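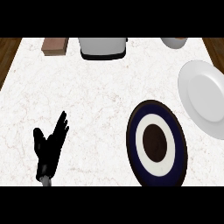
November 21, 2023
By Seidu Yakubu

Speaker notes: Keeping a family recipe box alive

Good evening, everybody, and thank you for coming out on a cold night. Let people settle. Mention that the coffee is at the back and that they should get up for it whenever they like, I won't be offended. I talk slowly and there is time.

Start with the tin. My grandmother, Mrs. Boateng to everyone on the street, kept her recipes in a cookie tin with a dented lid. When it came to me there were 234 cards in it, plus a good many envelopes, a bank calendar, and the back of a church program with her groundnut soup on it in pencil. I put the tin on a shelf and felt very good about having it. I did not open it again for three years, and when I did, the pencil on the soup had gone so faint I had to carry it over to the window.

(Pause here. People usually start thinking of their own tin.)

So that's my reason for standing here. I am not an archivist. I worked in the parts office of a bus company and I like to cook. What I can tell you is what I did, in the order I did it, and where I would do it differently.

First, go through everything before you throw a single thing away. I nearly lost the bank calendar. It had nothing on it that looked like food, only the words "less than last time" written in one square, and my aunt Lollar looked at it and said at once that this was the salt for the Easter fish. I still don't know how much the last time was, and neither does she, but we have been arguing about it happily ever since.

Second, copy the words as they stand. If she wrote "a milk can of flour," write down "a milk can of flour." You can add your own note beside it in another color — I use green — with the cups or the grams you settled on. My first year I "fixed" everything as I typed, and I had to go back and do forty cards over again, which took me most of September.

Tell the Tustemetti story if the room is friendly. Short version: there is a card headed only "Tustemetti," no ingredients, with the line "beat until it sounds different." We asked the whole family. One cousin thought it was a cake, another thought it was a person who had given her the cake. We have tried it as a cake, and it was a decent cake. The card is still in the book under T with a blank page facing it, in case somebody remembers.

Third, cook with the old people while they will still let you in the kitchen. Bring a scale. When my aunt throws in a handful of rice, I catch her hand and tip it into the bowl on the scale first, and she complains, and then we carry on. Please don't try to do this at a holiday meal. Go on a plain afternoon when only one dish is being made, and ask about people as well as food. Who liked it hot? Who wouldn't touch the okra? Write those answers on the same page, down at the bottom. My nieces read those lines before they read anything else.

(Check the time. If running long, skip the next part and go straight to storage.)

A word on family spelling. Half of our cards say "Utitness" where you would expect the name of a dish. It was her word for leftovers made into something decent, and I have never heard it outside her house. I was tempted to put "leftovers" in the index. I'm glad I left it alone — there are eleven of them, and you look under U.

Storage, quickly. Keep the cards out of the kitchen. Steam and grease will get to them, and so will the sun if you frame them. I keep ours in plain paper sleeves in a closet in the hallway, away from the outside wall. Use soft pencil on the back if you want to number them. No tape, please, and no lamination, however much you love the card. Make a typed copy for cooking from, and let that one get as dirty as it likes.

Then give copies away. I printed the first set at the library and mailed it to every cousin who had sent me so much as one recipe. By the time they had all mailed theirs back with corrections and additions, we were up to 515 recipes, and I had learned that two branches of the family make the same stew and each believes the other stole it. Both versions went in, one after the other, with both names on them.

Closing. My youngest niece wrote "do not open until 2077" on the envelope with her own pancake recipe in it. She is very firm about this. It's in the tin, sealed, with a number penciled on the back like all the others.

Invite questions. If somebody has brought a card along, ask them to read it out loud.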